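Home health supplies: storage, labeling and routine checks

Most household medical supplies fail through storage. A thermometer is kept in a hot car, a box of swabs is left open over a steamy sink, a test kit is frozen on a porch in February. The notes that follow cover the items most homes in Prestcombe already have, and deal with keeping them in usable condition. They do not cover treatment. Where a package insert says something different from this page, follow the insert.

Where to keep the box

Do not use the bathroom cabinet. Showers push the humidity up several times a day, and the temperature moves with it. The cabinet over the stove has the same fault. A shelf in a hall closet, a bedroom closet or a dry pantry is better. It should be on an inside wall, out of sunlight, and above the reach of small children. A latching lid is worth having but does not replace height, and medicines belong in a box that locks.

Use a clear bin with a flat bottom. Opaque bins get opened more often and repacked less carefully. Stand packages on edge with the printed date facing up. If the date is on a side that cannot face up, copy it onto a strip of masking tape with a permanent marker and put the tape on the top edge. Do not cover the lot number. It is needed if there is a recall, or if the maker has extended the date on that lot.

Keep everything in its original carton. Loose foil pouches look alike, and parts from different brands are not interchangeable. A swab from one kit and a buffer tube from another do not make a test.

Test kits

Check the storage range printed on the carton before choosing a place for it. Many home antigen kits list a lower and an upper limit, and some outdoor mailboxes will pass both in the course of a year. Bring deliveries in the same day. If a kit arrives cold, leave it sealed at room temperature until all of the parts have warmed through. Opening a cold pouch in a warm room puts condensation on the strip.

Leave the foil pouch sealed until the moment of use. The small packet inside is a desiccant and is not part of the procedure. Discard it.

Before opening anything, set out the following: the instructions, a timer, a tissue, a trash bag and a pen. Use a real timer. Reading a strip early can miss a faint line, and reading it after the window closes can show one that means nothing. Write the start time on a scrap of paper next to the strip. Do not write on the strip itself near the window.

The strip has to lie flat. On a sloped surface the liquid travels unevenly. Kitchen counters next to a sink are often pitched slightly toward the basin, so test the spot with a small level or a marble. Keep strips away from fans, heating vents and open windows for the length of the wait.

If the control line does not appear, the test is void. Use another kit. Do not add more drops to the first one.

Thermometers

A household should have two. Batteries in digital models give little warning, and the second unit also serves as a check on the first. Take both readings under the tongue, one after the other, with nothing to eat or drink beforehand for the period given in the manual. If the readings differ by more than the combined accuracy stated for the two units, replace the batteries and repeat. If they still differ, replace the older unit.

Forehead and ear models are sensitive to room conditions. Leave the thermometer in the same room as the person before using it. Wipe the sensor window with a dry soft cloth, or with whatever the manual permits, and let it dry fully. A smudged lens usually reads low.

Oral and rectal thermometers must be labeled separately and stored separately. Colored tape on the handle works. So does a different case.

If there is an old glass mercury thermometer in the house, stop using it. It does not go in the trash. Put it in a hard plastic container with a lid, mark the container, and take it to a household hazardous waste collection. The Kovbridge transfer station posts its accepted items on the board by the gate, and it is sensible to read the list before driving over with anything containing mercury.

Pulse oximeters

Cold hands and nail polish both interfere with the reading, and so does movement. Warm the hand, remove the polish from one finger, sit still, and wait for the number to settle before recording it. Readings can also be less accurate on darker skin, so a figure that does not match how the person looks or feels should be reported to a clinician and not trusted on its own. Use the same finger each time. Take the batteries out if the unit will sit unused for a season, and tape them to the inside of the case.

The log sheet

A log is easier to keep on paper than on a phone when more than one adult is doing the checking. Rule a sheet with 31 rows, one for each day of the longest month, and four columns: morning, noon, evening, night. Put the name and the month at the top. Enter the temperature with its unit. Enter the time only if it differs from the usual one by enough to matter.

Medicine doses go on a separate sheet. Mixing them with temperatures leads to missed and repeated doses. Each dose entry needs the time, the product, the amount and the initials of whoever gave it. Clip the pen to the sheet.

If a clinic asks for readings by phone, read straight across the row and give the unit every time. Keep the sheets until the person is well and any follow-up visit is past.

Masks and gloves

Store flat-fold masks flat, in the paper or plastic they came in. Elastic loses strength with heat and age. Before relying on an old box, take one mask from it, stretch both loops to wearing length and release them. If the loops snap or stay slack, discard the box. Cup-shaped masks should not be stacked under heavier items, which will crease the edge and break the seal.

Gloves degrade in light. Keep the box closed and away from motors and fluorescent fixtures. A glove that feels tacky or cracks at the cuff is finished. Buy the size that fits the person who does the most cleaning, and write the size on the end of the box that faces out.

Hand sanitizer and disinfectant

Sanitizer is flammable. It does not go near the stove, the furnace or the water heater. Do not decant it into drink bottles or any unlabeled container. The alcohol evaporates slowly through a loose cap, so check caps when the bin is checked.

Bleach loses strength in the bottle, and diluted bleach loses it much faster. Mix only what will be used that day, with cool water, in a ventilated room, at the dilution on the label. Never mix it with ammonia, vinegar or any other cleaner. Rinse the bucket before another product goes into it. 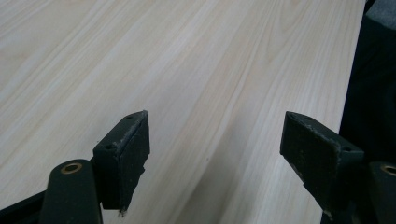
Ingrid Tolvanen

Disinfectant wipes work by contact time. The label gives the period for which the surface must stay visibly wet. On a large surface one wipe will usually dry out before that period is up, so work in sections and take a fresh wipe for each. Clean off visible dirt first with soap and water. Disinfectant applied over grease does very little.

Unfinished or oiled wood should not be soaked with any of these products. Wash it with a damp cloth and mild soap, then dry it along the grain. Sealed and varnished wood tolerates more, but strong alcohol can cloud some finishes. Try the product on the underside and look at the spot again the next morning.

Phones, remotes and light switches are wiped with a lightly moistened cloth. Nothing is sprayed directly on them.

Waste

Used test parts from a home kit generally go in the household trash, bagged and tied, unless the insert or the local hauler says otherwise. They are not recyclable, including the plastic tube. The outer carton and the instruction leaflet can be recycled if they are clean.

Lancets and needles go in a proper sharps container. A heavy detergent bottle with a screw cap is accepted in many places as a substitute. Fill it up to the point where items still drop in freely, tape the cap, and label it. Chambi and Sirkura have separate collection arrangements, so residents of either should ask their own hauler and ignore what applies next door.

Expired medicine goes back to a take-back counter where there is one.

Checking the bin

Check it when the clocks change, which gives two checks a year. Take everything out. Sort by date, earliest in front. Discard what has passed its date, after looking up the lot number for any kit that may have been extended. Turn on each device. Look for white or green crust on battery contacts; a device with heavy corrosion is not worth saving.

Wipe out the bin and let it dry before anything goes back. Tape a list of the contents inside the lid and cross items off as they are used. Replacements should be bought before the last one is opened, particularly children's medicines and thermometer probe covers, both of which sell out early in the winter.

The poison control number and the number of the regular clinic go at the top of the list, in large print.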